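3.2 Containers and surfaces

The household part of the study looked at how small items are put away on, and cleared from, shared tables. We kept the materials ordinary. Participants in the Tendilmont interviews had told us that most of their sorting at home happens at a table, with one open container that things get dropped into during the day and taken out of again in the evening. We took that as our starting point and built the tabletop tasks from it.

Three container types were compared: a lidded box, a shallow tray and an open woven basket. The basket was the one people named most often in the interviews, usually as the place for keys, mail, chargers and anything else without a home of its own. It was set near the centre of a white tabletop, with its long side running across (Figure 4).
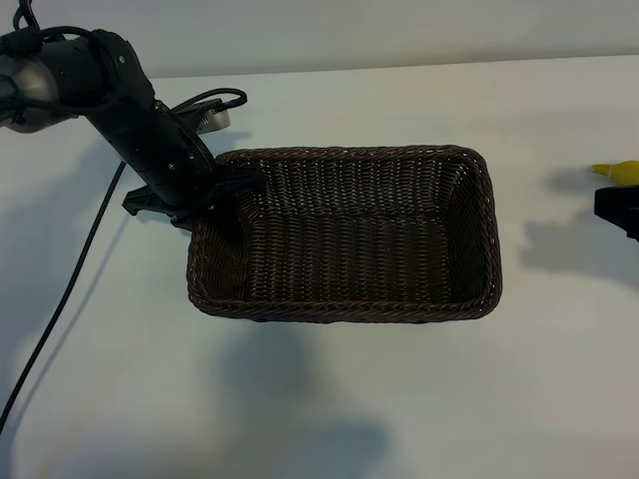
Figure 4. The woven basket in position on the white tabletop.

The basket is rectangular with rounded corners, dark brown, and has a thicker braided band around the top. The rim matters for the task. Items leaned against it tend to stay put, while items laid across it often slide off to one side, and our coding scheme treats these as separate outcomes ('rested' and 'slipped'). The tray has no rim to speak of, so only 'rested' applies there. We considered lining the basket with cloth, as several households do, but decided against it to keep the three containers comparable.

Each container was used for 38 trials. A trial began with the items spread on the table and ended when the last one was inside or when 57 seconds had passed, whichever came first. Items were drawn from a pool of 20 household objects, chosen from the lists that participants gave us in July. Glass and anything sharp were left out. The order of the containers was changed between blocks, and blocks were run in the morning and again after 2 pm so that daylight from the side windows would not favour one container over another.

The choice of table took longer than expected. An earlier pilot at Tratstead used a patterned tablecloth, and coders there disagreed on the final position of nearly 14 per cent of the items — mostly small, pale ones that got lost in the print. For the main study we wanted a plain background and a clear boundary, so that an item could be scored as on or off the table without argument.

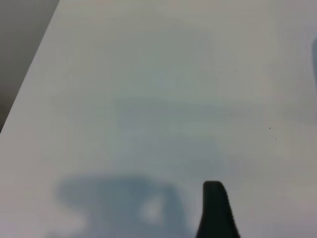 Item position was scored from the finished layout, using a simple three-way code: in the container, on the table, or off the table. Items hanging over the side were coded as on the table if they stayed there without support. The white top is smooth and has no markings, and its straight edge stands out sharply against the dark grey beyond it, which made this last judgment fairly easy. Coders were asked to note any case they were unsure of and to leave it unscored until both had seen it. The same rules were used for all three containers. Colour was not coded, although a short note was kept for items close in shade to the basket or to the table, and these notes are used in Section 4.1 when we look at search time.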